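Clotside Gripper Upkeep: Setup, Inspection and Repair of One Hand-Held Unit
Project report, Skoltis Lab Course
Sunday, June 30, 2024

1. Background

Our group was given one of the Clotside hand-held grippers and asked to keep it in working order for a term. The unit had been in use since November and came to us without a maintenance log. The only paperwork was a parts list and a one-page assembly drawing from the Dimow workshop, where the fingers are made. The drawing did not match our unit in two places, which we mention in section 3.

The goal was to write a routine that the next group can follow without asking us.

2. Initial condition

We took the gripper apart on the first day. The drive screw was dirty but not damaged. One of the pivot bushings had play in it that we could feel by hand. The finger covers had visible wear on the lower edges. According to the counter in the control software, the unit had been through 3,000 open and close cycles when we received it.

We measured the opening at 4 points along the finger length and found that the fingers were not parallel. The tips were closer together than the bases. A small amount of toe-in is in the drawing, but ours was more than the drawing allowed.

3. Setup

The fingers are held by screws through the top face. The drawing shows the same screw length for all positions, but the rear position on our unit needs a shorter one. With the long screw the finger goes tight before it is seated, and it feels fine until the gripper is loaded. We marked the short screws with paint.

The second difference is the threaded insert at the pivot. The drawing has it flush. Ours sits slightly proud, and we left it that way after checking that nothing rubs.

The order that worked for us was: seat both fingers loosely, close the gripper on the 16 mm gauge block, tighten the front screws, open, close again, and tighten the rear screws. If the rear screws are tightened first, the alignment moves. We check the result with the gripper fully open over the bench, looking down past the fingers from behind. 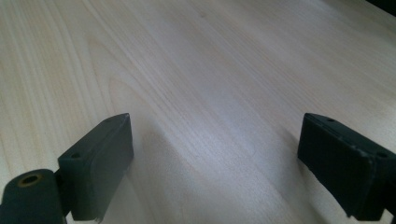
Jinlong Wan wrote on our draft that the lower edge of the covers is the wrong place to save money, and that he would replace both as a pair even if one still looks good. A new cover on one side and an old one on the other puts the gauge block off center, and the group ends up adjusting screws to fix a cover problem.

We had planned to replace covers one at a time. After reading his comment we tried it both ways with spare covers, and with the mixed pair the block did sit to one side. The routine now says to replace them together.

4. Maintenance routine

Before each session: wipe the fingers with a dry cloth, check by hand for play at the pivots, look at the lower edges of both covers.

Every 2,000 cycles: remove the fingers, clean and grease the drive screw, check the bushings, refit as in section 3, and write the gauge reading in the log.

The grease is the Jireš tube in the top drawer. Use very little. On our first try we used too much and it got under the left cover, which then had to come off again.

5. Repair of the bushing

The loose bushing was pressed out with the small arbor press and a new one was pressed in. The first replacement went in crooked and had to be scrapped. For the second we turned a guide pin on the lathe, and it went in straight. The pin is in the bag with the spare screws. The play was gone after the repair.

6. Open items

The drawing has not been corrected yet. We also have no good limit for cover wear, so replacing them is still a judgment call.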